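Speaker notes: Sorting small parts by colour
Talk for the Nekano toy library open day, Sunday, July 12, 2020

Before starting: check the microphone, put the handout on the chairs, ask people at the back whether they can hear.

Opening

Thank people for coming. Say who the talk is for: anyone who runs a toy library, a playgroup or a waiting room with a tub of building blocks in it. The Nekano library lends 484 sets. More than half have small plastic pieces, and those come back mixed.

Say what I mean by sorting. I mean getting pieces back into groups that a child or a helper can find again. I don't mean checking that a set is complete. That is a separate job and I will come to it near the end if there is time.

Why colour first

We tried sorting by shape for a year. It was slow. A new helper had to learn what each shape was called and which tray it went in, and the trays all looked the same from a few feet away. With colour, the bin is the label. A red bin takes red pieces. You can tell a four-year-old that and go and put the kettle on.

Colour sorting does not finish the work. After it you still have a bin of red blocks in five or six shapes. But the second sort is quicker, as your eye only has shape to deal with.

(Pause. Ask for a show of hands – who sorts by shape now? Who doesn't sort at all?)

The bins

Open-front bins are better than tubs with lids. You can drop a piece in from the top or push it in from the front, and you can see what is in there without tipping it out. We bought ours from Zarano, the small size. The big ones get too heavy for a shelf once they are full.

Put two bins side by side and touching, so that pieces don't fall down the gap. Start with two colours only. People always want to put out every bin at once, and then they spend their time reaching across the table.
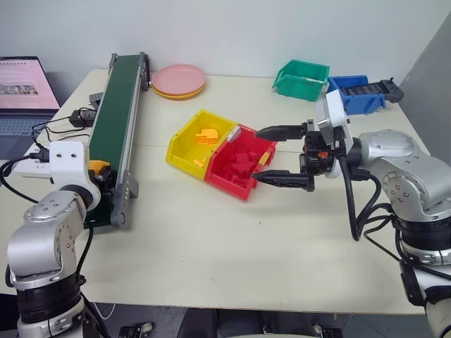
Surely the bins shouldn't match the pieces, Tuma objected when I gave a shorter version of this talk in October, as a red block in a red bin is very hard to see. It would be better to have white bins with a coloured sticker. I have thought about that since and I half agree. Red on red does hide things when you are looking for one particular block. For putting away, though, the matching works in our favour, because anything that is the wrong colour shows up. A yellow strip or a whitish-grey piece in among red blocks is easy to spot. For a child who finds colours hard to tell apart, use the sticker and put a shape on it as well.

Awkward colours

Light orange is the one that causes arguments. We put it in with yellow. Dark orange goes in with red. Write the rule on a card and tape it to the table, or it will be decided afresh every week.

Grey and white share a bin. Clear pieces go in a jar, as they vanish in anything else.

The table

Use a pale, plain table if you have one. Stray pieces show up against it. Patterned cloths are a nuisance. Keep bags and cups off it while you work.

Timing

One person can sort about 1,000 pieces in an evening, stopping for tea. After that mistakes creep in. Two people should take different colours and not share a pile.

Go through each bin a second time before it goes back on the shelf. Pieces near the shared wall are the ones to look at, as they are often dropped in on the wrong side.

If there is time

Checking sets against the list – the Long sheet, 3 columns. Copies on the side table.

Questions. Finish by quarter past, the room is needed.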